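Drandari widens hand-held gripper collection to soft and squeezable goods

Project adds 1103 demonstrations recorded in ordinary rooms; first policy trained on the new set due in March

Drandari, the shared manipulation project run by Jurketti and Ruvine, has extended its demonstration set to cover items that change shape when gripped. The new portion contains 1103 accepted demonstrations, all recorded with hand-held grippers and without a robot arm on site. It covers bulbs, tubes, pouches, sponges and thin-walled bottles, a class of goods that the project had left out of its first release.

The first Drandari release was limited to rigid items such as boxes, jars and hand tools. A policy trained on that set learned to close the fingers until they stopped moving and then lift. The same habit fails on a soft item, where the fingers keep moving well after first contact and the point at which the grip is firm enough has to be read from how the surface bends. Jurketti, which handles training for the project, said in its release notes that grip width at lift was the largest single source of error when the earlier policy was tried on soft goods.

Collection was handled by Ruvine and took place in homes, small shops and storage rooms. Operators carried the gripper by hand and worked with whatever was already in the room, including the clutter behind and beside the item. No backdrops were put up and no lighting was added. The project wanted the variation in walls, packaging and fabric that a fixed bench does not give, and it accepted a higher rejection rate in return.

Each operator followed a task card with a start position, a target item and an end condition. The card did not prescribe a path. Operators were told to approach at a natural speed, pause once both fingers had reached the item, close in a single motion and hold for a count of two before moving. The pause was introduced after an early trial in which closing and lifting overlapped so closely that the two phases could not be separated in the logs. Sessions were limited to 50 minutes, after which the operator changed the item set or handed over the tool.

Hardware

The tool is the same two-finger unit used for the first release, with one change to the finger plates. Finger travel is logged together with the pose of the tool, and the camera is fixed to the tool body so that its view of the fingers stays constant from one session to the next. That constant view is what allows the recordings to be replayed on an arm fitted with matching fingers. Calibration is checked at the start and end of each session with a printed board, and a session is dropped if the two checks disagree.

The changed plates have a shallower taper toward the tip. According to Ruvine, the older shape tended to push round items forward during the close, which operators corrected with a small movement of the wrist. The correction was easy for a person and hard for a policy to reproduce. Recordings made with the older plates have been kept in a separate folder and are not counted in the new portion.

Weight remains a complaint. The logging unit and battery sit behind the handle, and operators reported a tired forearm in the second half of a session. Ruvine plans to move the battery to a belt clip, with a cable running up the sleeve side of the tool. A wireless link was considered and set aside over dropped packets in basements.

Mixed-stiffness items

The part of the set that Jurketti expects to be most useful is a group of 71 items that combine a soft section with a stiff one. Droppers, pump bottles, capped tubes and bulb-topped tools fall into this group. For these, the right grip depends on which section lies between the fingers, and the line between the two is often hidden by glare, by the fingers themselves or by the closeness of the item to the lens.

A view from one such recording shows a blue rubber bulb with a translucent white cylinder against its lower part, both between the black fingers of the tool. At that distance the cylinder is blurred and only the ribbed band at its upper rim marks where it meets the bulb.
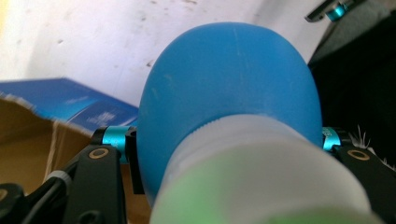
Labeling and review

Labels were added after recording by Pētersons, an annotation firm brought in for the soft-goods portion. Each demonstration carries four time marks: first contact, full close, lift and release. Mixed-stiffness items have a further label for the section held. Annotators work from the video and the finger-travel log side by side, and may mark first contact as uncertain where the video and the log do not agree. Uncertain marks are kept in the data with a flag.

Every demonstration was checked by a second annotator. Where the two marks for first contact differed by more than 30 milliseconds, the recording went back to the queue. Pētersons reported that most returned recordings involved dark items against dark fabric, or pale items close to the lens. A brighter preview mode was added to the labeling tool partway through, and recordings labeled before that change were reopened and checked again.

Rejected recordings fell mainly into three types: loss of tool tracking, a hand other than the operator's entering the view, and a close that was started, stopped and started again. The last type has been retained for possible later use, as a repeated close may be a sensible response when an item shifts. It is excluded from the present training runs.

Training and access

Jurketti has begun training on the combined rigid and soft sets. The model takes the tool camera view and the current finger opening as input and gives a short sequence of tool motions and finger openings as output. Item names are not supplied. The soft portion is sampled more heavily than its size would suggest, to offset the larger number of rigid demonstrations, and the sampling ratio will be published with the results.

Tests will be carried out on a fixed arm with items held back from the collection. A trial counts as a pass if the item is lifted, held and set down without slipping and without being pressed past a width limit set for each item in advance. Results for mixed-stiffness items will be reported separately.

The labeled soft-goods portion is open to project partners now. A wider release is planned after the March evaluation, subject to a privacy check of backgrounds in recordings made in homes. Operators can ask for any of their sessions to be withdrawn until that check closes. Files use the same layout as the first release, with one added field for the section label, and existing loading scripts will run if that field is ignored.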